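Section 4. Running the Two-Arm Table for Visitors

Use this section when the Drimora table is shown to guests at an open day or a booked visit. It assumes the arms are mounted and calibrated as in Section 2. For the teaching sessions run on the Nuvham software, see Section 6.

4.1 Before the doors open

1. Turn on the control computer, then the left arm, then the right arm. Wait for each arm to finish its self-check before you go on.

2. Load the job named "Shelf Visit." The job number on the screen must read 1,432. Any other number is an older version with a different shelf height.

3. Put the small bottles out, some on the shelf and some on the open part of the table. Stand each one upright with its cap closed tight.

4. Run the job once at slow speed with no guests in the room. Keep one hand near the stop button.

5. Set the speed limit to 15 percent and lock it with the operator code.

Caution: Do not raise the speed limit during a visit, even if a guest asks to see the arms move faster.

4.2 During the visit

1. Ask guests to stay behind the floor line. The operator and one helper may cross it – no one else.

2. Tell the group which arm will move first, then press Start.

3. After each pick, let the arm come to a full stop before you take questions.

4. To let a guest choose the next bottle, press Pause and wait 2 seconds. Select the bottle on the screen, then press Resume.

Note: The grippers close by position and do not feel for weight. Use the bottles from the Kelta kit so the grip width matches the job.

Caution: Pause does not cut power to the arms. Press Stop before you reach over the table for any reason.
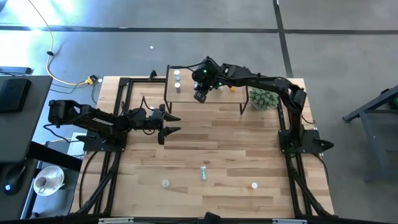

Hiba Qudah
Demonstration Lead, Sheehan Site

The right arm has the longer reach in this job and goes over the shelf with its gripper pointing down. Keep tall items off the shelf. The left arm works low over the wood, so leave a clear path in front of its fingers.

4.3 If a bottle falls

1. Press Stop.

2. Pick up the bottle and check the cap.

3. Stand it back in its place, press Reset, and start the job from step 2 on the screen.

If the same bottle falls again, take it out of the job and tell the service desk after the visit.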